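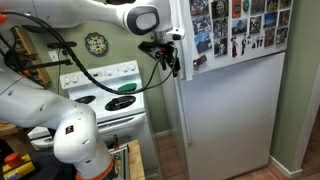
What is the Stokside Freezer Month?
It is a month of cooking from what you already have in the freezer, run every January by the Zunora cookery school in Stokside and open to any household that fancies joining in.

PRESS RELEASE
For immediate use

Stokside gets ready to eat its way to the bottom of the freezer

3,673 households took part last January, and this winter there is a new cookbook to help them along

If you have ever knelt on a cold kitchen floor, holding a frosty tub up to the light and trying to work out whether it is soup or stewed apple, then the people at Zunora would very much like you to know that you are in good company. The Stokside cookery school has announced the return of its Freezer Month, which runs for all 31 days of January, and it is hoping that the town will once again put off the big shop for a little while and have a good rummage first.

The idea could hardly be simpler. Households put their names down, either at the school's front desk or at the till in Leitner, the grocer's on Mill Row, and in return they get a paper chart for the freezer door, a pencil on a string and a sheet of labels that really do stay stuck on (last year's did not, and Zunora has heard all about it!). Everything in the freezer goes on the chart. As each thing gets eaten, it gets crossed off. There are no points and no league table, and anyone who breaks off halfway through for a birthday or a takeaway is warmly encouraged to carry on the next day as though nothing had happened.

Mwanahawa Tanui, who founded the cookery school and still teaches the Saturday-style family classes herself, remembers how it all started.

"I had a bag of broad beans that had moved house with me," she said. "I'd look at it every time I wanted ice cubes, feel a bit guilty and shut the door again. One evening I made a big pan of bean and mint soup with it and my whole family had seconds, and I told every class that week about it until they must have been sick of me. Then people started bringing in lists of what they had at home and asking what on earth to do with it, and we rather fell into the rest."

New for this January is a cookbook, The Bottom Drawer, which gathers 100 recipes sent in by people who have taken part over the years. Each one begins with something you might find in a freezer and ends with something you would be pleased to put in front of a guest. There is a fish pie for the lonely last fillets in a bag, a bread pudding for all those crusts, a dumpling soup, a plum cake, a curry for mixed vegetables of any sort, and an entire chapter given over to peas. Every recipe was cooked again in the school's teaching kitchen before it went in, and a good few were cooked more than once, mostly because the staff wanted another helping.

The book has been edited by Chunhua Peng, whose own recipe for spring onion flatbreads is on the opening page.

"Home cooks write beautifully when you leave them alone," she said. "One gentleman's instructions for gravy included when to let the dog out, and I kept it in. What I did have to do was ask people how big their tubs were. Everybody wrote 'one tub' and everybody's tub was different, so there was a great deal of ringing round with measuring jugs."

The Bottom Drawer is printed locally by Vevolach and will be on sale at the school and at Leitner from the start of January. Money made from it goes towards free places on Zunora's beginners' classes, which have a waiting list for most of the year.

There will also be five evening get-togethers spread across the month, each starting at 7pm in the teaching kitchen. People are asked to bring one thing from their freezer that has them stumped, and the tutors will do their best to find a supper in it. The first evening is all about soups and stocks, and the others take in bread and pastry, fish, fruit, and finally a session simply called Mystery Tubs, which was much the noisiest of last winter's evenings and is expected to fill up early. Children are welcome so long as a grown-up comes too.

Tutor Alois Hofstetter will be leading the bread evening. He is keen to put in a word for the humble sliced loaf, which he thinks is the most neglected thing in any freezer.

"People apologise to me for it," he said. "They say, oh, it's only old sliced bread. But you can have treacle tart out of that, and dumplings, and crumbs for the top of anything you like. Bring it along. And please squeeze the air out of the bag before you tie it next time, that's all I ask."

For anyone joining in for the first time, the school has a few bits of friendly advice. Make your list quickly, with the door shut in between drawers, so that everything stays properly frozen. Thaw meat and fish in the fridge overnight, on a plate with a rim, and cook it through until it is piping hot. If something has fully thawed by accident, don't put it back in the freezer raw. Write the name of the dish on the lid before you fill the tub, as a warm lid with steam on it will not take a pen. If you truly cannot tell what something is or how long it has been there, you are allowed to let it go without feeling bad about it.

Emil Trummer and Chi-keung Hsueh, neighbours from the top end of Mill Row, took part together last January and swapped dishes over the garden wall when either of them grew tired of his own cooking. Both have signed up again.

"I'd never had so much goulash in my life," said Mr Hsueh. "Very good goulash, mind you. Emil had my pork buns in exchange, and I think he got the better of it, but I've kept some of his paprika sauce back for this year and he doesn't know that yet."

Taking part in Freezer Month is free, and households can put their names down at any time up to the end of January. Places at the evening sessions are also free but do need to be booked, as the kitchen only holds so many people comfortably once everyone has a chopping board.

ENDS

Notes to editors

Zunora is a cookery school in Stokside offering day and evening classes for adults and families.

Review copies of The Bottom Drawer are available on request. Mwanahawa Tanui and Chunhua Peng are both happy to be interviewed, preferably before 4pm, when the afternoon class comes in and it gets rather loud.

Press enquiries should be addressed to Chunhua Peng at the Zunora front desk, Stokside.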